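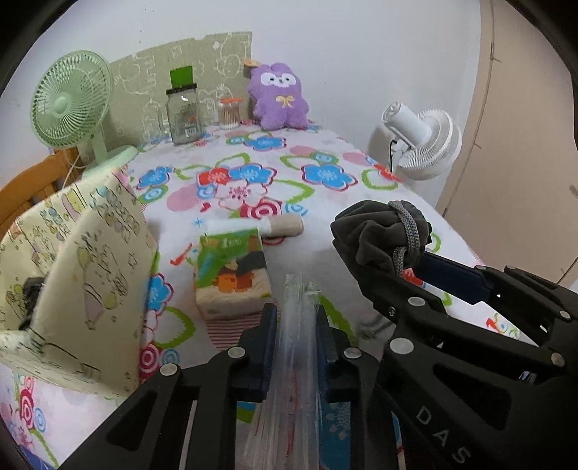

Figure 4.1 A flowered tablecloth and a tissue box with a cartoon bear on top.

Chapter 4
Pattern and Repeat in Household Cloth

Think for a moment about the table you ate at as a child. Chances are you can call up the cloth that covered it (or the oilcloth, or the placemats) more easily than you can call up any single meal. Printed cloth has a way of settling into memory, and yet most of us would be hard pressed to say how the flowers on it were arranged, or where one bunch ended and the next one began.

That arrangement is the subject of this chapter. A printed cloth is made from one block of design, called the repeat, laid down again and again along the length of the fabric. When Clodagh Quinlan began printing table linen in the back of her mother's shop at Arkside, her first repeat was only 11 inches tall, the size of the largest screen she could lift by herself. You could see the joins from across the room! Her later cloths used what printers call a half drop, in which each column of the design starts halfway down the one beside it, so that the eye wanders along a slant and loses track of the edges.

Large flowers are harder to place than small ones. A tiny sprig can be scattered almost anywhere, but a big bloom pulls attention to itself, and if it falls in a straight row the cloth begins to look striped - something you will find out for yourself in Exercise 3. Color matters as well. Each added color usually means another screen, and every screen has to line up with the ones before it.

We begin in Section 4.1 with the plain block repeat, then move on to the half drop and the mirror repeat. You will need squared paper, a soft pencil, tracing paper and a pair of scissors. Before reading further, find a piece of printed cloth at home, spread it flat, and look for two flowers that are exactly alike.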